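Stoderley pottery to switch kilns to overnight firing

The Rister pottery in Stoderley is to move most of its glaze firing to the night shift from October, after a trial over the summer cut its peak-time electricity use by nearly 32 per cent.

Under the new timetable, the two larger kilns will be loaded in the afternoon and started at 10 pm. Each firing will climb at 100 degrees an hour up to the first hold, then more slowly to top temperature. Cooling will run through the following day, with doors kept shut until the chamber has dropped below 245 degrees. The smaller test kiln will stay on daytime hours.

The controllers are being supplied by Celeo, which also fitted the extraction system. They log temperature at three points in each chamber and cut the power if the readings drift too far apart. Fikre, which makes the white glaze used on most of the tableware range, has adjusted the recipe slightly to suit the longer cooling time — the finish is said to be unchanged.

No jobs are affected. The factory shop will keep its present opening hours, and seconds will still be sold from the yard entrance.
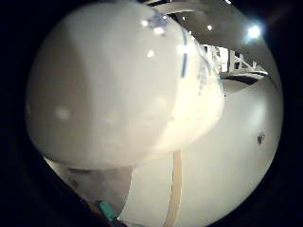

A rounded off-white surface with a slight gloss, under overhead lights.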